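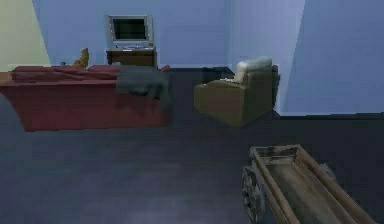 Attachment 1: living room scene in Atimia, render with the red sofa at left and the cart at lower right.

Ticket: Base overshoots with Dondeck controller, same scene and camera OK with Stanciu
Opened by: Hagos Chala
Assigned to: Corina Tudose
Component: Imbridge, camera transport
Priority: Normal
Status: Resolved, one follow-up open

Description (Hagos Chala)

We are comparing two motion controllers, Dondeck and Stanciu, on the same simulated mobile base in Atimia. Both get their images through Imbridge and both send velocity commands back the same way. The plan was to keep the scene, the camera and the base model fixed and only swap the controller.

The test route goes across the open floor, between the sofa and the armchair, and stops short of the back wall. With Stanciu the base slows down where it should and stops inside the goal area. With Dondeck it follows the route but reacts late. It swings wide at the turn, corrects too hard, and then goes past the goal. On several runs it touched the armchair.

I first assumed this was tuning, so I turned the gains down. The swing got smaller and the base got very slow, but it still ran past the goal. I don't want to put this in the comparison as a Dondeck result until someone has looked at the camera side.

Steps to reproduce:
Load the living room scene.
Start Imbridge with the Dondeck profile.
Reset the base to the start position.
Send the gap route.
Watch the turn before the armchair.

Expected: base stops inside the goal area without contact.
Result: base passes the goal, sometimes with contact.

Camera rate is set to 60 frames per second in the scene file for both controllers.

Comment, Corina Tudose, 9:15 am

Reproduced on my machine on the first try. Same swing at the turn. I haven't touched the gains, please put yours back to the defaults so we are looking at the same thing.

Can you tell me whether it also happens with the cart removed? The plank sides and the spoked wheels make a more complicated collision shape than the other furniture, and I have seen the physics step slow down with that kind of mesh. If the sim is running slow and only one controller uses sim time, we would see something like this.

Comment, Hagos Chala, 9:50 am

Gains are back to default.

Took the cart out. No change. Also took out the gray blanket on the sofa, in case it was the cloth. No change there either. Both are back in the scene now.

Both controllers are on sim time, I checked the profiles.

Comment, Corina Tudose, 10:20 am

OK, not physics. Next I looked at the images themselves. The floor in this scene is a dark blue-gray and nearly uniform, and there is an even darker patch near the back wall between the sofa and the armchair. That is right where the route goes. I wondered if the Dondeck tracker was losing features there and coasting on its last estimate.

Logged the feature count for both controllers over the same run. It drops for both when the view is mostly floor, and it comes back for both as soon as the armchair or the cabinet is in view. The white cushion on the armchair gets picked up well by either one. There was no point in the run where Dondeck had lost track and Stanciu had not. I also raised the scene light to get rid of the dark patch and the overshoot was the same.

Light is back to the saved value. I don't think this is a vision problem.

Comment, Hagos Chala, 11:05 am

Could it be the arrival rate? I put a counter on the image callback in each controller. Stanciu gets 60 per second, same as the scene file. Dondeck gets 38. It is steady at 38, it doesn't jump around.

That alone should still be enough for a base moving at this speed. I set the camera in the scene down to 38 and ran Stanciu on it, and it stopped in the goal area as before. So the lower rate by itself doesn't explain the overshoot.

Comment, Corina Tudose, 11:30 am

Good test, that rules out more than it looks like. If Stanciu can drive fine at that rate, then the frames Dondeck gets must be old when it gets them.

Please log the image timestamp against the sim clock inside the Dondeck callback. Not the receive time, the stamp from the camera.

Comment, Hagos Chala, 1:10 pm

Done. Frames going into Stanciu are fresh for the whole run. Frames going into Dondeck are fresh for a short moment after start, then the age climbs and levels off at a bit over a quarter of a second. It stays there until the run ends. If I restart Imbridge it does the same thing again.

It explains why my gain change seemed to help a little. I was only making the base slow enough to put up with the delay.

Comment, Corina Tudose, 1:40 pm

Found it. The two Imbridge profiles don't match. From the camera section of each:

stanciu profile
queue_depth: 2
when_full: drop_oldest
delivery: newest_first

dondeck profile
queue_depth: 10
when_full: drop_newest
delivery: in_order

The camera publishes faster than Dondeck reads. The queue fills up right after start and never empties. With drop_newest, Imbridge throws away the incoming frames and keeps the old ones, and Dondeck then works through them in order. Ten frames read at 38 per second gives the delay you measured.

The Dondeck profile was copied from the recording setup, where we do want frames in order. It should have been changed when it was moved over to the controller tests. I made that copy in March and missed it.

Change to make in the Dondeck profile:

queue_depth: 2
when_full: drop_oldest
delivery: newest_first

Stop Imbridge before you edit the file. It reads the profile only at startup, and reloading the scene in Atimia does not restart it.

Comment, Hagos Chala, 2:25 pm

Changed the profile and restarted Imbridge. Frame age in the Dondeck callback no longer climbs. Ran the gap route with default gains. The base takes the turn without the swing and stops inside the goal area. No contact with the armchair.

Then did 10 runs in a row with a reset between them. All of them stopped inside the goal area. Did the same with Stanciu again so the two sets come from the same build, also all inside.

Dondeck is now slightly quicker through the gap and Stanciu stops a little closer to the goal center. I won't read much into that yet. The earlier Dondeck results are marked invalid in the comparison sheet and the old profile is saved next to them.

The callback still gets 38 frames per second. Is that expected?

Comment, Corina Tudose, 3:00 pm

No, but it is a separate thing. Dondeck converts each image to its own format in the same thread that runs the callback, and the conversion is what limits it. You can see this if you ask for a smaller image, the rate goes up. I'd like to move the conversion to the Imbridge side, but I don't want to do it in the middle of your comparison.

For now, leave the camera at 60 for both and write the received rate in the notes for each controller. If you want them strictly equal, set the scene camera to 38 for both and say so in the notes. Don't mix the two in one table.

Comment, Hagos Chala, 3:20 pm

I'll do both as separate tables. Same route, same start position, default gains. The cart and the blanket stay in.

One request: can Imbridge print a warning when frames are being dropped on arrival? There was nothing in the console the whole morning.

Comment, Corina Tudose, 3:45 pm

Yes. It does count the drops, it just doesn't print them unless the log level is set to debug. I'll add a warning line with the profile name and the age of the oldest frame in the queue. It will be in the next Imbridge build.

Resolution

Cause: Dondeck profile in Imbridge used the recording queue settings, so the controller was acting on old camera frames.
Fix: queue_depth, when_full and delivery set to the same values as the Stanciu profile.
Checked by: Hagos Chala, gap route, both controllers.
Results from before the fix: not valid for the comparison.

Follow-up, open: move Dondeck image conversion out of the callback thread. Assigned to Corina Tudose, to start after the comparison tables are done.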